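Reading time: 4 minutes

Week 7 – How Trees Keep Time

Welcome back! Last week we finished with leaves, and now we get to my favorite part of the whole course: what goes on under the bark. A tree grows wider from a thin layer of living cells called the cambium. Cells made on the inner side become wood, and cells made on the outer side become inner bark.

In a place with real winters, the cambium makes big, thin-walled cells in spring (earlywood) and smaller, thicker-walled ones later on (latewood). Put the two together and you have one ring. Some years a stressed tree makes no ring at all on part of its trunk, and that's why we match samples against each other before we trust a date – this is called crossdating, and it's great fun once you get the hang of it.

Delyth Penry's cores from the Nerness slope are in the lab drawer. Please look at core 12 before the next class. It has a run of very narrow rings that Valquíria Barbosa also found in her Salberg set!

Terms to know: cambium, earlywood, latewood, ray, false ring.

One more thing. Cut a trunk straight across and the rings are circles, but cut it lengthwise and those same layers show up as lines, or as arches if the saw passes well off center.

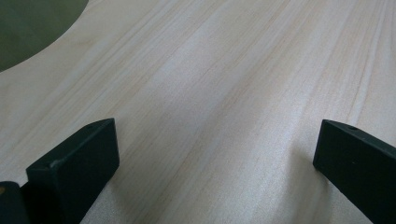
Why do narrow rings often point to dry years? Trees short of water make fewer new cells, and the ones they do make tend to stay small, so the whole ring ends up thin.

Reading: Hellström, chapter 4, up to page 31. Bring a hand lens and a sharp pencil.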